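The Clear Table: notes for the Praten evening talk

Slide 1. Start before they've finished sitting down.

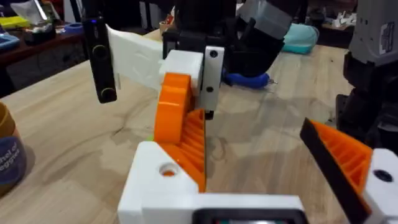
Light wood, pale grain, and parts in white, orange and black.

Tonight is about tables. Specifically, the worktable, and why yours has a kettle on it. Wait for the guilty laugh. If there is no guilty laugh, mention the kettle again.

Point at the slide. Wood first. A pale top is the best lamp you will ever buy. Drop a black screw on it and you'll find the thing before dinner. Drop it on a dark top and you own a dark top with a screw in it, forever.

Then color. Orange on pale wood is rude, and I'm in favor of it. Things you reach for should be rude. My own tape measure is a tasteful gray and I have bought it 6 times.

Little blue light on the black handheld: ask who has a drawer at home with something glowing in it. Let them confess. Keep this short, last time at Vidolby it ate the whole break.

Slide 2. The Esura inventory. (Text only, read it slowly.)
I emptied one workroom, mine, and wrote down every object. Total: 3903. Objects that had touched the table in the past month: 495. The rest were being stored at great expense so I could move them from one side to the other.

Pause here. Drink water. Look wounded.

Slide 3. The Guerreiro rule, named after the street I was living on when I got desperate. One job on the table. When you stop for the night, the job can stay, but the mug goes. The mail goes. The second mug goes.

Someone will ask about trays. Trays are fine. A tray is a small table you can hide in a closet.

Someone will ask about pegboard. Say we'll come back to pegboard. Do not come back to pegboard.

Slide 4. Homework. Pick one corner, the one nearest the door, and keep it bare until November. Tell the household it's for a project. Handout is by the coffee, on a table I would rather you didn't look at closely.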